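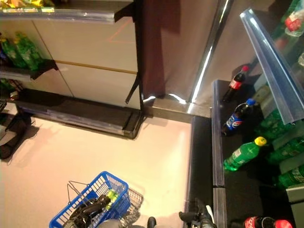

What does a food wholesaler do all day?

It buys in bulk from the people who grow and make food, keeps that food safe and in good order for a short while, and sells it on in the amounts that shops, cafés, schools and care homes can use.

Chapter 4
The Middle of the Food Chain

Most of us meet food at its two ends. We see fields from a train window, and we see dinner. What goes on between the two is one of the busiest and cleverest parts of the whole trade, and this chapter is your way in. By the end of it I hope you'll never look at a pallet of onions in quite the same way again!

We'll spend much of the chapter in Bustham, a market town with a working harbour and a wholesale business called Ovano on its eastern edge. Ovano is a middling sort of firm. It runs 18 vans, supplies 94 kitchens and shops, and deals with 53 growers and makers, from a large flour mill down to a family that sells nothing but watercress. Those three figures will come up again and again in the exercises, so it's worth noting them in the margin now.

Why have a middle at all?

Think about what would happen without one. If each of those 94 customers wanted something from each of the 53 suppliers, there would be thousands of separate orders to place, deliver, check and pay for. Put one business in between, and every supplier has a single large customer, while every kitchen has a single delivery to unpack. The saving in fuel and paperwork is huge, and working out just how huge is one of the nicest bits of simple arithmetic in this book (Exercise 4.2). 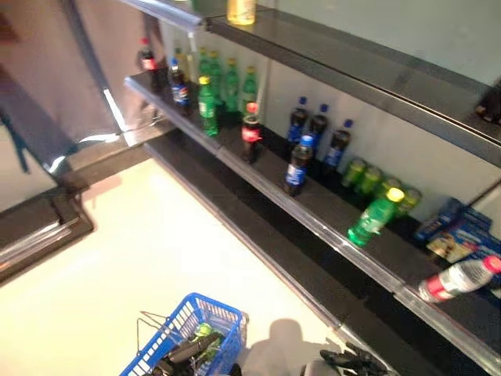 Of course, the middle has to be paid for. The difference between what a wholesaler pays and what it charges is called the margin, and out of that margin come wages, rent, diesel, cold rooms and the cost of anything that goes off before it's sold. Students often guess that the margin is nearly all profit. Section 4.3 takes a single crate of tomatoes through the Ovano warehouse and adds up the costs one by one, and the sum left over at the end may well surprise you.

Wholesaling is also very old. The first written record of a produce market in Bustham dates from 1639, when a toll was set on carts bringing peas and beans into the town. The toll was a penny for a full cart and a halfpenny for anything less, so farmers began sharing carts to fill them. They had hit on the main idea of this chapter, which is that a full load costs less per bean than a half-empty one.

Three ways to run the middle

There's more than one way to do the job, and we compare three. Ovano owns its stock: it buys the food, takes the risk and sets its own prices. Lonley, in the next valley, is a growers' co-operative, so the farmers own the warehouse between them and share whatever is left at the end of the year. Ichikawa is different again. It's an importer of dried goods, mainly seaweed, noodles and tea, and because its stock keeps for months it can wait for a good price in a way that a lettuce seller never could. 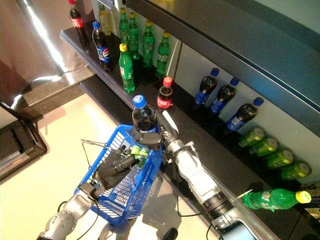 Keep that word "keeps" in mind as you read, for shelf life shapes almost every choice these firms make. It decides how often the vans go out, how much is ordered and what time the staff start work (at Ovano the fish team is in by three in the morning, and yes, they do like it, or they say so). It even shapes the building. Fresh goods sit nearest the loading doors and slow, sturdy things like tinned pulses live right at the back.

Before you start

You'll need percentages, which were covered in Chapter 2, and the idea of a fixed cost from Chapter 3. If either has gone a bit misty, look back for ten minutes first. You might also like to ask at a café or a school kitchen where their vegetables come from. People in the food trade love talking about it, and whatever they tell you will be useful in the project at the end of the chapter.

4.1 From field gate to warehouse door

Our journey begins with a phone call, made late in the afternoon, from a buyer to a grower with too many leeks.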